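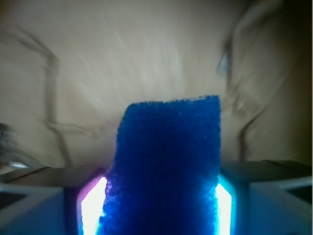 마상스 지역 공동주방 위생개선 지원사업 중간보고

수신: 브리범 재단 지역지원팀
제출: 세만 생활협동센터
작성 책임: 타메르 카람

1. 보고 개요

본 보고서는 귀 재단의 지원으로 추진 중인 마상스 지역 공동주방 위생개선 지원사업의 상반기 추진 현황을 보고하고, 하반기 계획 및 협의가 필요한 사항을 정리한 것이다. 보고 범위는 협약 체결 이후 12월 말까지이며, 회계 증빙은 별도 제출하였다.

2. 추진 현황

협약서에 명시된 대상 주방 다섯 곳 가운데 네 곳에서 설비 점검과 기초 교육을 완료하였다. 나머지 한 곳인 브레타노 주방은 배수관 교체 공사가 당초 일정보다 늦어져 교육을 하반기로 이월하였다. 공사 지연에 따른 추가 비용은 건물 소유주가 부담하기로 합의하였으며, 본 사업 예산에는 영향이 없다.

기초 교육에는 주방 이용자 68명이 참여하였다. 교육 내용은 식재료 보관 온도, 조리대와 싱크대의 세척 순서, 행주와 수세미의 교체 및 건조, 알레르기 유발 식품의 구분 보관으로 구성하였다. 참여자 의견을 수렴한 결과 보관 온도 항목은 이미 숙지하고 있다는 응답이 많았고, 세척 순서와 도구 구분 사용에 대해서는 현장 실습을 늘려 달라는 요청이 있었다. 이에 따라 두 번째 교육부터 이론 시간을 줄이고 실습 시간을 확대하였다.

안내책자는 600부를 인쇄하여 이 중 400부를 각 주방과 인근 주민센터에 배포하였다. 잔여분은 브레타노 주방 교육 및 신규 이용자 안내용으로 보관 중이다. 초판에서 세제 희석 비율 표의 단위가 잘못 표기된 것이 확인되어 정정지를 제작, 이미 배포된 책자에도 삽입하도록 각 주방에 요청하였다.

3. 예산 집행

설비 점검비와 교육 강사비는 계획에 따라 집행되었다. 소모품비는 공동구매로 단가가 낮아져 집행률이 예상보다 낮다. 인쇄비는 정정지 제작으로 소폭 초과하였으나 동일 비목 내에서 조정이 가능한 수준이다. 비목별 세부 내역은 첨부한 집행표를 참고하시기 바란다.

4. 문제점 및 조치 사항

첫째, 주방별 점검표 작성 수준에 편차가 있다. 두 곳은 매일 기록이 이루어지고 있으나, 다른 두 곳에서는 주말 기록이 누락되는 경우가 반복되었다. 원인을 확인한 결과 주말 이용 단체에 점검표의 위치와 작성 방법이 전달되지 않은 것으로 파악되었다. 현재 열쇠 인수 시 점검표를 함께 전달하는 방식으로 변경하였으며, 효과는 하반기 점검에서 확인할 예정이다.

둘째, 안내책자의 언어 문제이다. 이용자 중 상당수가 한국어 외의 언어를 주로 사용하고 있어 번역본 요청이 꾸준히 접수되고 있다. 당초 계획에는 번역 예산이 포함되어 있지 않다.

셋째, 냉장고 공동 사용 구역에서 표시 없는 식품이 장기간 방치되는 사례가 있었다. 보관 기한과 폐기 기준을 이용 규정에 추가하고 냉장고 문에 게시하였다.

5. 하반기 계획

브레타노 주방의 배수관 공사가 완료되는 대로 설비 점검과 기초 교육을 실시한다. 기존 네 곳에 대해서는 후속 점검을 진행하고, 상반기 점검에서 지적된 환기구 청소와 온도계 교체 여부를 확인한다. 아울러 각 주방에서 위생 담당자를 한 명씩 지정하여 심화 교육을 제공할 계획이다. 심화 교육 교안은 현재 초안 검토 단계에 있다.

6. 협의 요청 사항

가. 소모품비 잔액 일부를 안내책자 번역비로 전용하는 것에 대한 승인을 요청드린다. 전용 사유서와 견적서는 첨부와 같다.

나. 브레타노 주방 일정 변경에 따라 해당 주방의 결과 보고를 최종보고서에 통합하여 제출할 수 있도록 검토를 요청드린다.

첨부: 예산 집행표, 주방별 점검 결과, 교육 참여자 의견 요약, 비목 전용 사유서 및 견적서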